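Open day at the Neltow workshop

I'd driven past the Clokdale industrial estate for years without knowing there was a robotics outfit in it. They held an open day in March, so I went along after lunch. Parking was on the grass and the sausage sizzle took cash only.

Most of the floor was given over to Remen, their project on robot hands. A bloke at the door told us the program had 796 recorded tasks so far and that each one gets repeated up to 50 times. I asked about the cost and he changed the subject.

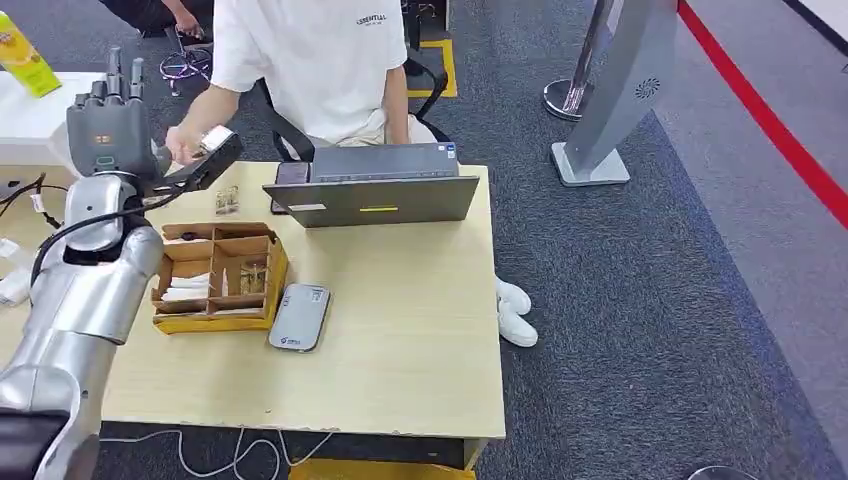
Scanner pointed at the robot hand, mid-afternoon.

I stayed at this table longest. The hand has four slender grey fingers and a little orange light on the back of the palm. It's smaller than I'd pictured from the flyer.

The talk at three was on grip force and went over my head a bit. The Sárközi stand next door had brochures and free pens, and I took two.

Entry was free but you had to register. They're planning another one in spring with room for 300 people. I'll probably go again and bring my nephew, if they sort out the parking.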